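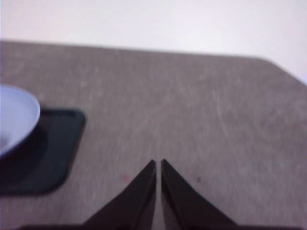
When do the revised borrowing rules for the map collection come into force?
They come into force on the first working day of October, at both the Girum and Irel reading rooms. Loans made before then run to the date stamped on the slip.

From: Aiman Jugah
To: Map Collection Members
Subject: Re: Revised borrowing rules – folded and mounted sheets

Dear members,

Thank you for the comments received on the draft rules. I reply to Adi Rahman's message first, as several other members raised the same points.

Adi Rahman wrote:
> I have read the draft and am content with most of it. Two matters
> remain unclear to me. Paragraph 4 limits a member to 3 sheets at a
> time, but the Uvitz survey is bound in pairs. Does a pair count as
> one sheet or two? Secondly, the draft says nothing of postal loans.
> Those of us who live beyond Nyamweya cannot easily attend in person,
> and we have relied on the post for many years. I should be sorry to
> see the arrangement lapse through oversight.

On the first point, a bound pair will count as one sheet. The wording of paragraph 4 has been amended accordingly. The same will apply to the coastal series where the key is attached to the map, but not where the key has been issued as a separate booklet.

On the second, postal loans will continue. They were left out of the draft because they are covered by the older postal terms, which have not been withdrawn. A reference to those terms now appears at the end of paragraph 6. Members borrowing by post are asked to return sheets in the tube supplied – folded returns have caused damage along the centre of several of the larger sheets, and repairs are slow.

The loan period remains 30 days. It may be renewed twice, in writing, provided that no other member has asked for the sheet. Requests should quote the full catalogue number. The entry for sheet 853 was printed wrongly in the last list: it is held at Irel, and requests sent to Girum will be passed on with some delay.

Mounted sheets may be consulted in the reading rooms only. I am aware that this will disappoint members who have borrowed them for talks. Requests for an exception may be put to me before the end of September, with the date and place of the talk.

The amended text will be sent to this list once the index has been corrected. Further comments should go to the list and not to the reading room staff.

Yours faithfully,
Aiman Jugah
Secretary, Map Collection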